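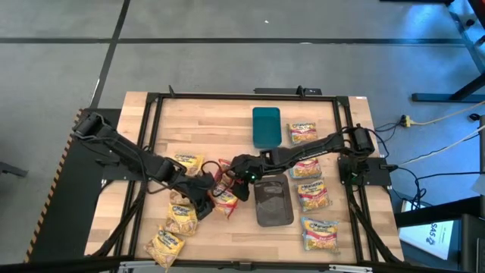 Maruchan packets all over the butcher block, waiting to be sorted.

I have been putting off the noodle situation since April. If you have read this blog for a while you know I buy ramen the way other people buy stamps – a few at a time, whenever I'm near them, and without ever checking what is already at home. The last straw was the grocery run to Vutport, when I came back with another armful and couldn't close the cupboard door.

So on 20 June 2018 I finally sat down to give the noodles a proper home. I had been reading about pantry bins for weeks (I know, I know, thrilling evenings here in Ultville) and I'd settled on the kind you can see through. I am a person who forgets food exists the minute it goes into a cardboard box. With a tinted plastic bin you get a pretty color on the shelf and you still know when you're running low.

The bins came from Hollis, the housewares place on the corner that always smells of candles. The small ones were 95 cents each in the sale basket by the register, and I had to talk myself out of buying a whole tower of them. 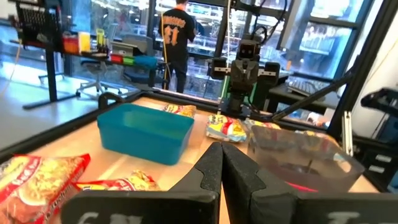
My first thought was to sort everything by flavor, and I did try, but then you end up with one bin stuffed full and another with a single lonely packet in the bottom. What I do now is much lazier and works better. The older packets go in one bin and the new ones go in another, and when the first bin is empty they trade places. It took me all of 5 minutes to set up, after 49 years of living with messy cupboards!

A couple of other things I learned along the way. Stand the packets on their edges if your bin is deep enough, like records in a crate, so you can flip through them. And do look for a bin with a handle opening at the end – it makes such a difference when you're pulling it down from a high shelf with one hand and holding a saucepan in the other.
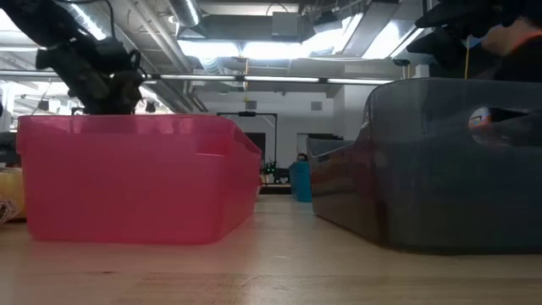
Pink and smoky gray side by side. I still can't pick a favorite.

Next up is the tea shelf, and I'm a little scared of it. There's a tin of Restomitz peppermint at the back that I'm fairly sure moved house with me, and I would like to drink it or say goodbye to it before the summer is over.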